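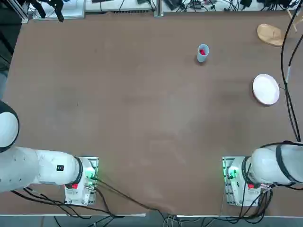

**Review of the Clenda two-arm bench kit: minutes, second session**

Location: Muveren, upstairs lab. Start 14:10.
Chair: Senad Dumitrescu
Present: bench engineering, purchasing, safety, kitchen products group
Remote: Zaltico sales support (items 1 to 4 only)

**1. Minutes of the first session**

Accepted with one correction. The trial license covers both arms under a single key. The earlier text said one key per arm.

**2. Mounting and cabling**

Bench engineering reported on installation. Each arm base bolts to its own metal plate at the table edge. The plates were square to the edge when checked with a machinist's square, and the bolts were rechecked at the end of the first week with no movement found.

Cabling was the main complaint. The kit ships with straight cables and no strain relief. Zaltico confirmed that a clip set exists but is sold separately, and will send the part number. Safety asked that no cable run over the front edge of the table in the final installation. Zaltico has no objection to routing through the rear, provided the bend radius in the manual is kept.

The status lights were discussed briefly. The manual gives green as "ready" on one page and "powered" on another. Zaltico to state which is correct. Until then, operators are to treat any lit base as live.

**3. Wiping and placement tasks**

The trial uses ordinary kitchen articles on the brown mat: cup, plate, wooden board. The kitchen products group supplied the task list and did not want substitutes.

The plate task is run with the right arm and the left arm parked. The group wants contact kept between the held part and the plate through the full stroke. Force limits are set in the vendor software, on the second tab, and are not saved when the session is closed. Purchasing asked whether this is a fault. Zaltico said it is intended behavior. Bench engineering asked for it to be recorded that two earlier sessions were run at default limits for this reason, and the results from those sessions have been removed from the log. 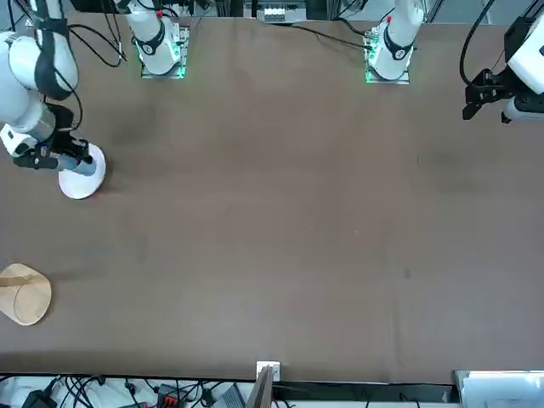

The log now holds 200 runs of the plate task, all at the corrected limits. Success is scored by the operator at the end of each run, and the scoring sheet has only pass and fail. The kitchen products group asked for a third mark where the plate shifts on the mat but the stroke is completed. Agreed. Existing runs will not be rescored.

Mat wear was raised. Safety considers scuffs acceptable. Bench engineering wants the mat replaced before the acceptance run so that friction is the same for both kits under review. Left open pending the price of a new mat.

The task with both arms (one steadies, one wipes) has not been started. It depends on the handover feature, which Zaltico has in a test release only.

**4. Software and support**

Installed release is build 3883. Known problems:

- Arm names swap in the viewer when the window is opened from the far side layout. The log files are correct.
- Export stops without a message if the file name contains a space.
- Gripper calibration has to be repeated after every power cycle.

Zaltico accepts the first two as faults. The third is under discussion with their firmware group. Support replies are promised within 4 working hours. Bench engineering's record shows this was met for email and missed for both phone requests.

Zaltico left the call at 15:05.

**5. Comparison with Negash**

The Negash kit is quoted with cable clips and rear routing included. It has a shorter reach, and the far corners of the present table would be outside its work area. Senad Dumitrescu asked whether a smaller table would be accepted. The kitchen products group said no, the board and plate must be on the table together with the cup.

Purchasing noted that the Negash offer has no trial period. The comparison will therefore be on paper plus one visit to their demo room in September.

The storage estimate for recordings was given as 64 gigabytes per week at the present rate. IT has not been asked yet.

**6. Decisions**

- Trial of Clenda extended to the end of September.
- No purchase commitment until the calibration problem has a written answer.
- Force limits to be written on the run sheet and initialed before each session.

**7. Actions**

| Action | Owner |
|---|---|
| Clip set part number, meaning of green light | Zaltico |
| New scoring sheet | Kitchen products |
| Price of replacement mat | Purchasing |
| Rear cable route, sketch to safety | Bench engineering |
| Negash visit, storage request to IT | S. Dumitrescu |

Closed 15:40. Next session after the Negash visit, same room.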